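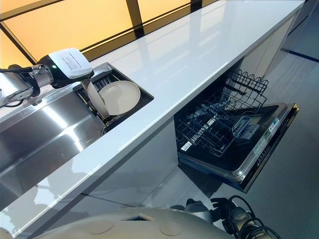
About Temorham

Temorham is a testing and advisory laboratory for domestic and light commercial water. Samples are accepted from private wells, small shared supplies, rental properties, food businesses and schools. The laboratory does not sell treatment equipment and takes no commission from firms that do.

What we test

The standard panel covers hardness, pH, alkalinity, conductivity, iron, manganese, copper, lead, nitrate and total coliform bacteria. Single parameters can be ordered separately. Arsenic, fluoride and sulfate are available as additions to any panel. We do not test pool water, wastewater or bottled products for label claims.

Metals are measured on two draws where the customer wants to separate the plumbing from the supply. The first draw is taken after the tap has stood unused overnight. The second is taken after flushing. A high first draw with a low second draw usually points to fittings or pipe inside the building.

Sites

Rerolside is the main laboratory and houses sample intake, wet chemistry and the metals room. Corkach is a collection point with cold storage and a small bench for pH and conductivity, which are read on arrival. Samples left at Corkach before noon reach Rerolside the same working day. Bacteria samples must be in the incubator within 24 hours of collection – late samples are rejected and a new bottle is issued without charge.

Capacity and reporting

The two sites together handle 4,000 samples a year. Chemistry results are issued within 10 working days. Each report lists the result, the unit, the method and the reporting limit, with a short note on any value outside the guideline used. Coliform results are given per 100 mL. A positive result is passed on by telephone before the written report goes out.

The Türkmen method sheets

Our sampling instructions are known as the Türkmen sheets, after the first client to ask for them in writing. They cover kitchen taps, outside taps, pressure tanks and softener bypass valves. The current set was issued on July 8, 2019. Older copies should be discarded, as the flushing time for outside taps has changed.

Bottles

Use only the bottles supplied. The metals bottle contains a small amount of acid and should not be rinsed. The bacteria bottle is sterile and stays sealed until the moment of filling. Bottle sets can be collected from either site during opening hours.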